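Home | Research | People | Events | Library | Contact

Two years among the parcels

Nadège Jacquet has the desk nearest the lift, and she says it suits her. She teaches work and organisation at Rulside, and spent two years studying the night shift at the Hedden sorting depot, where 603 people are on the books and, by her reckoning, very few have met the person who writes their rota.

"I went in to study leadership," she says. "By January I was studying the kettle."

The kettle has a chapter to itself. When Jandow, the firm that runs the depot, merged two canteens into one, managers expected a saving. They got a queue, and in the queue the day and night shifts began comparing notes on overtime. "It was the best communications strategy the company ever had," says Jacquet, "and it went out of its way to stop it."

She is fond of managers, which surprises her students. The shift leads she followed were handed targets at 10pm by people who had gone home at five. One kept two sets of figures, a set for upstairs and a set he believed. Did she tell anyone? "I wrote it down. That's my entire job."

Getting in took longer than she likes to admit. Her first letter was lost, and her second was passed to a department that had closed. Kiri Pomare, then in personnel at the depot, finally let her through the gate on condition that she wore the boots.

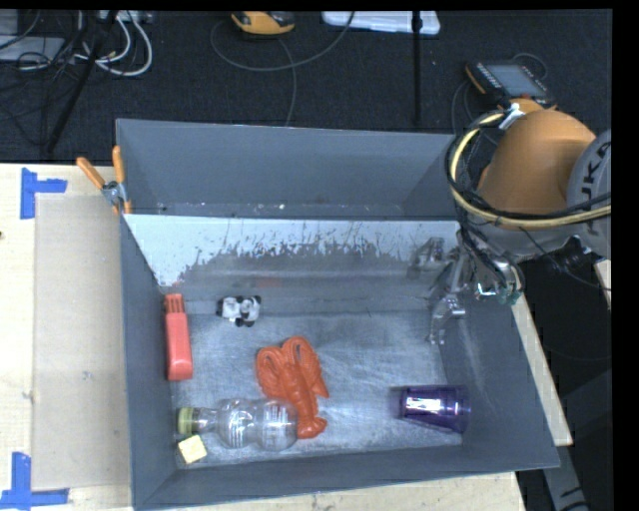
Photo: K. Pomare

"They were a size too big," says Jacquet. "I have kept them."

Pomare has since left for Fedoruk, a consultancy, and has read the draft. Her verdict was that it was fair, and that the chapter on meetings should be shorter. Jacquet has made it longer.

The book runs to 500 pages. Her publisher asked whether it might have a message for business leaders, ideally near the front. "I said they could try the canteen," she says, and looks at the clock. She has a meeting at three, to plan another one.

Print this page | E-mail to a friend

Comments

nightowl: Worked there. The queue was worse than she says.

M. at Rulside: Is the kettle chapter available separately?

Old Sorter: 500 pages and I bet the rota is still wrong.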